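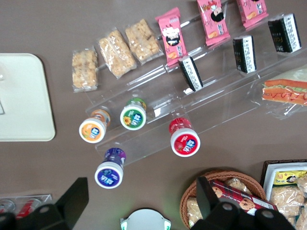 Gustora > Reviews > Checklists > Snack counter kits

1. Shelf and reach check
OK. I'm going through the Skikora two-arm counter kit for our lunchroom, item by item, same list I use for everything. The fingers have to get in between the bottles on the clear stand without leaning on their neighbors, so I spent ages on this one! Soft wrappers (the puffed bars, say) get their own line on my sheet.

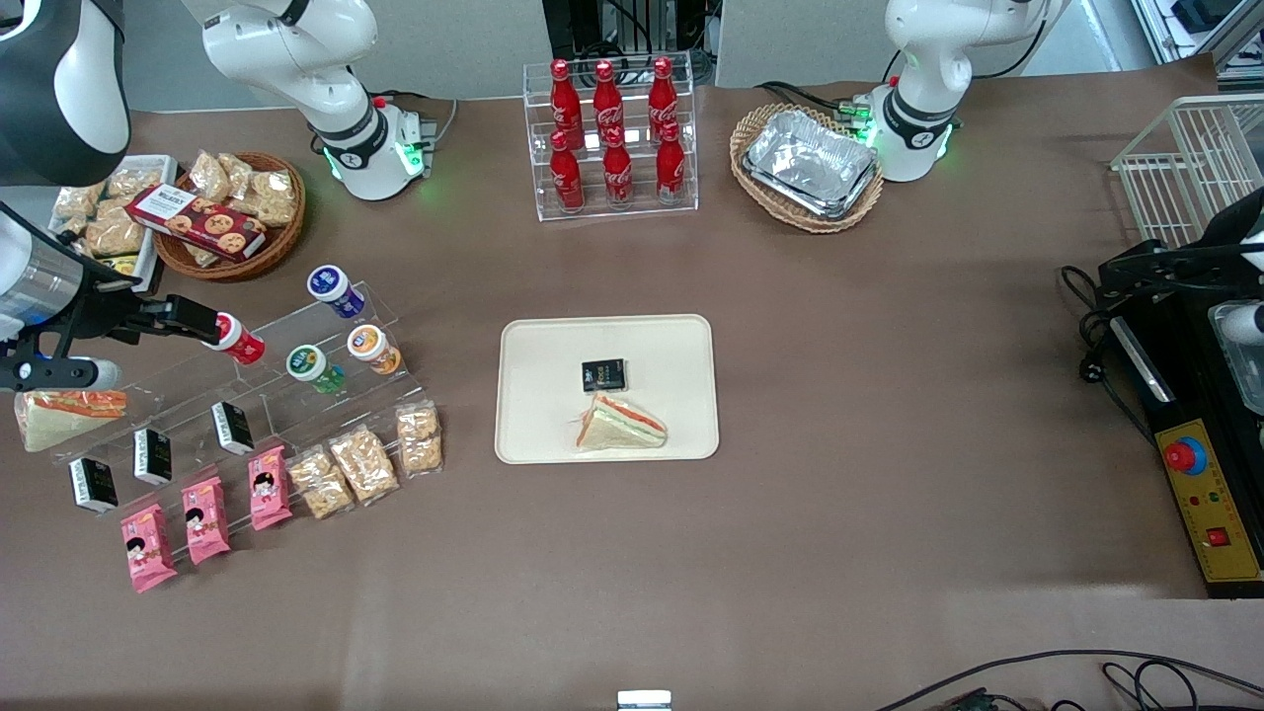 2. Emergency stop
OK, with a comment. Big red button on a yellow panel, easy to spot from the front. The panel labels are in Chinese though, and I'd want English ones next to them before our staff goes near it. I've asked Tadum, the dealer, for a set.

3. Cables
Needs work. Black cables run along the front right of the table, right where I'd rest my elbow. Clips or a channel, please!

4. Glass near moving parts
OK for now. The Coke bottles sit in a rack at the back, between the two arms. I'd still like a lip on that rack (Skikora sells one for $100). Recheck in December.
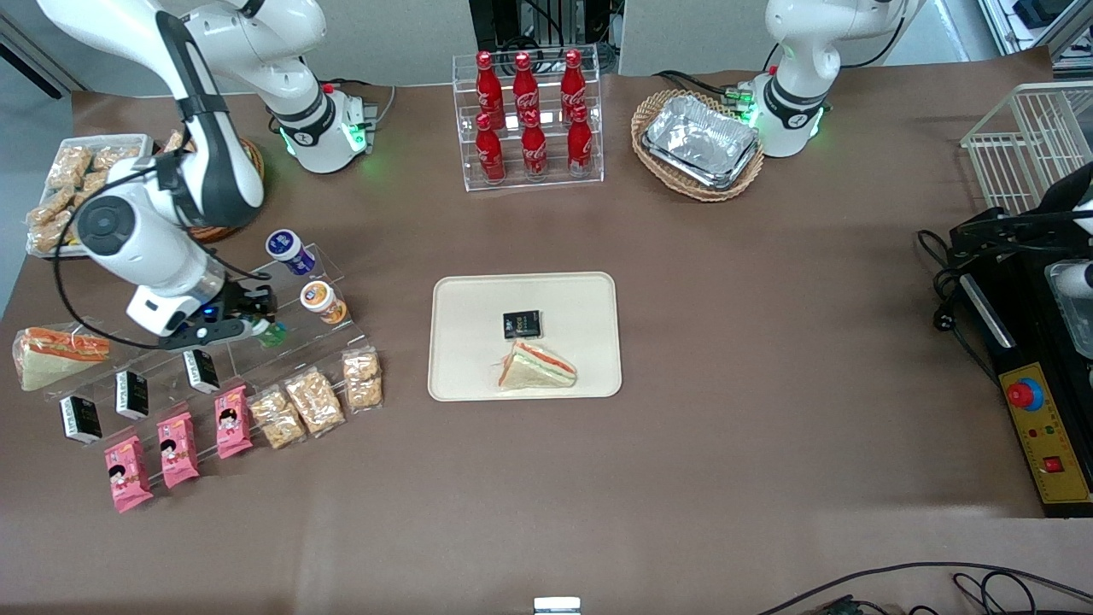
Petrenko: We've had the same kit for 3,000 orders and I'd put the cable item first on your list. Ask for the longer channel too, the short one stops before the corner.

Print this page | E-mail this page

Contact | © Gustora | Back to top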